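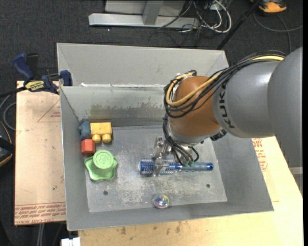
My hair started coming out in October, a few weeks after we moved to Rollville. I noticed it in the shower drain first, then on my pillow. I'm writing this down because I spent a lot of evenings reading other people's posts on the subject and found most of them either scary or trying to sell me a serum.

I went to see a doctor, Florence Lachance, who asked what had changed in my life over the summer. I said nothing much. Then I told her about the move, the new job, and the flu I had in July that kept me in bed for nine days. She wrote all of that down and ordered blood work. My iron was low and everything else was fine. She said shedding often shows up two or three months after an illness, and that up to 100 hairs a day is normal for most people anyway.

So I took the iron and waited. The waiting was the hard part. I stopped wearing it pulled back tight, and I gave up the hot iron, which I don't miss. I also spent $70 on a shampoo that smelled like a pine forest and did nothing I could see. My sister-in-law Setareh likes it, so she has the rest of the bottle now.

I had been brushing my hair wet my whole life, straight from the top down. Setareh used to cut hair and she winced when she saw me do it. Now I let it dry most of the way and start at the ends, then work up a few inches at a time. It takes longer – maybe five minutes – and there is a lot less snapping. I also wash the brush every other week with warm water and a drop of dish soap, then leave it bristles down on a towel overnight.

By February the shedding had slowed down. Now I have a row of short hairs along my forehead that stick straight up and won't lie flat under anything. Dr. Lachance says they will take a year or so to catch up with the rest.

I have another blood test next month. If the iron is still low I'll switch to the liquid kind, which tastes like pennies according to everyone at work.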